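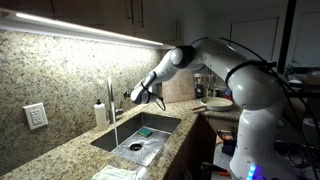 Good morning, and thank you for coming. My talk is about hard water, and what it does in the houses of Claduvdale. I want to begin in the kitchen, where most people meet the problem first. Look at the sink on the slide, a deep rectangular basin in stainless steel, with speckled granite around it. Many of you have these same two materials at home, and they need different care. Steel accepts a mild acid if you rinse it soon after. Granite is often sealed, and the sealer can suffer from vinegar, so please keep the vinegar inside the basin. I will come back to this when we speak about cleaning.

(Wait for people at the back to find a chair. Ask if the microphone is good.)

SLIDE 2 – Who I am

My name is Murali Thampi. I worked many years in the water laboratory in Lyons, and now I give advice to households. I sell nothing. Mavis Haddad asked me to give this talk again after the one in October, when we ran out of time before the questions. Today I will try to speak less.

SLIDE 3 – What is hard water?

Rain is soft. When it goes down through limestone, it takes calcium and magnesium with it. These minerals are not dangerous to drink. For most people they are a normal part of the diet. The trouble begins when we heat the water or let it dry on a surface. Then the calcium comes out again as a white, hard layer, and we call it scale.

Say slowly: hardness is measured in milligrams per liter, as calcium carbonate. Anything over 180 is usually called very hard. You don't need to remember the number. You need to know where to find yours, and it is in the yearly report from your water supplier.

SLIDE 4 – Where it costs money

The water heater is the first place. Scale lies on the heating element like a blanket, and the element must work longer to give the same hot water. Some of you have heard a noise like popcorn from the tank. It is steam bubbles under the scale.

The second place is soap. Calcium joins with soap and makes the gray film in the bathtub. People think they used too little soap, and they add more, and the film becomes thicker. Liquid detergents suffer less from this.

(Tell the story of Hazel Mercado's kettle here, but only if we are on time. She gave permission. She brought it to me because she believed that the bottom was painted white.)

SLIDE 5 – Testing at home

Pass the strips around now. Dip for one second, shake off the drops, wait, and compare with the color card. Do not hold the strip under the running faucet, it washes the color away. Gervasio Gallardo has the cards and will help on the left side of the room.

If you have a private well, a strip is only the beginning. Please send a sample to a laboratory also. A strip tells you nothing about nitrate or bacteria.

SLIDE 6 – Cleaning

Citric acid powder is my favorite. For a kettle: 3 teaspoons in one liter of water, heat it, switch off, leave it for half an hour, rinse two times. For the end of the faucet, unscrew the small aerator and put it in a cup with white vinegar. If the finish is brass or gold color, test a hidden place first.

For the countertop, use only warm water and a drop of dish soap, and then a dry cloth. If you already have a white ring behind the faucet, try a plastic scraper held very flat. Go slowly.

Important, say this two times: never mix any acid with bleach. The gas is poisonous, and a small kitchen fills quickly.

SLIDE 7 – Softeners

A salt softener exchanges calcium for sodium. It works well, but it needs salt, space and a drain. If your doctor asked you to limit sodium, talk with her before you install one, or keep one unsoftened faucet for drinking. Many houses in Luturwood were built with such a line already – look under the sink for a second cold pipe.

About magnets: I am asked every time. I have not seen good evidence for a house of normal size. I would keep the money.

Skip the slide on garden water if it is later than half past.

SLIDE 8 – Questions

Repeat each question into the microphone before answering. If somebody asks about lead pipes, send them to Thaddeus Kowalczyk, he knows the old streets much better than I do.

Strips and cards go back in the blue box at the door. The handout with the citric acid recipe is on the same table, please take one for your neighbor too.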